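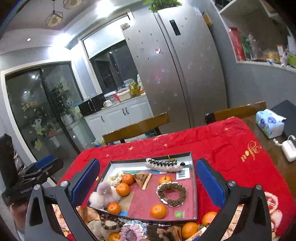
Belmonte publicó el viernes 2018-02-02 los primeros resultados de su comparación entre dos pinzas de mano, la Avport y la Wevotance, que sirven para recoger demostraciones antes de pasar el trabajo a un brazo. Las pruebas se hicieron en una cocina particular y con objetos de casa. La bandeja de la prueba principal lleva mandarinas y coleteros mezclados, con un accesorio lavanda de pompón en un lado, y los dedos de la pinza tienen que entrar desde arriba sin empujar lo que está cerca del borde. El equipo eligió esta mezcla después de muchas discusiones, porque una mandarina es redonda y resbala, y un coletero cambia de forma cuando se lo aprieta.

La comparación la dirige Eglė Lill, ingeniera de Belmonte. En total se registraron 838 agarres, repartidos en 101 sesiones cortas. Un agarre se cuenta como bueno cuando el objeto sube, se mantiene en el aire y vuelve a bajar en el lugar pedido. Si cae antes, o si arrastra a su vecino, se cuenta como fallo. «Al principio éramos menos estrictos con el arrastre», explica Lill, «y las dos pinzas parecían casi iguales. Cuando cambiamos la regla, la diferencia apareció el mismo día.»

La diferencia está sobre todo en los objetos blandos. Según el informe, Avport cierra de forma más progresiva y deforma menos el tejido, mientras que Wevotance llega antes a su fuerza máxima y es más segura con la fruta. En los envoltorios de papel el resultado es menos claro - depende mucho de la mano que lleva la pinza, y los operadores con menos práctica aprietan demasiado con las dos.

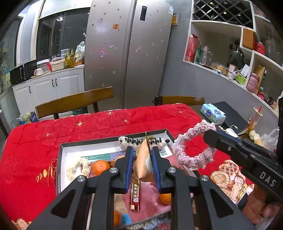 Gorazd Popescu, que preparó las tablas, insiste en que la velocidad no era el objetivo. Cada operador tenía 10 minutos por sesión y podía parar cuando quería. Lo que se medía era la repetición: si la misma persona, con el mismo objeto, encontraba dos veces seguidas el mismo punto de agarre. En esto las pinzas usadas en pareja dieron mejores números que una sola, aunque el trabajo con las dos manos cansa más y las últimas sesiones de la tarde fueron peores que las primeras.

También se probaron dos posiciones de la cámara. La posición alta ve mejor toda la mesa, pero pierde la punta de los dedos cuando el objeto es alto. La posición baja hace lo contrario y además sufre con los reflejos de la lámpara. El equipo se quedó con la alta para la segunda parte del estudio. Duyên Tôn, responsable del software de grabación, propone inclinarla un poco más hacia los dedos y repetir una parte de las sesiones antes de cerrar esta cuestión.

El informe reconoce varias limitaciones. Participaron solo nueve operadores, todos diestros, y la mesa fue siempre la misma. Tampoco se midió el desgaste de las almohadillas, un asunto que varios usuarios han preguntado ya por correo. Popescu contesta que para eso hace falta un banco de pruebas y muchas más horas, y que Belmonte no lo tiene previsto este año.

La segunda parte empezará en marzo. Los datos recogidos a mano se usarán entonces para entrenar el controlador Pirnness, y el brazo intentará las mismas tareas con la misma disposición de objetos. Aileen Villanueva, que coordina esta fase, no espera un buen resultado con los coleteros desde el primer día. «Con las mandarinas soy más optimista», dice. «Con el tejido vamos a necesitar más demostraciones - quizás el doble.»

Las tablas completas y la hoja de instrucciones para operadores se pueden pedir por correo a Belmonte. Los vídeos de las sesiones se entregarán más tarde, cuando termine la revisión.
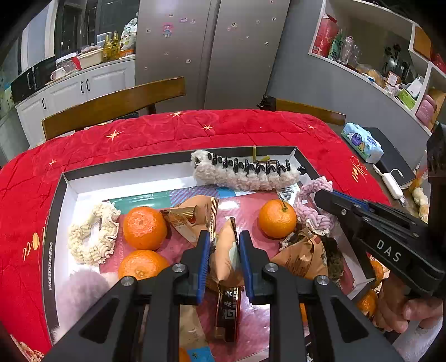
Robótica y automatización | Breves

Belmonte busca operadores zurdos para las sesiones de marzo. No se pide experiencia con robots, y antes de la primera sesión hay una práctica con las dos pinzas. Las personas interesadas pueden escribir a Mutua Massawe, que lleva el calendario, e indicar qué tardes tienen libres.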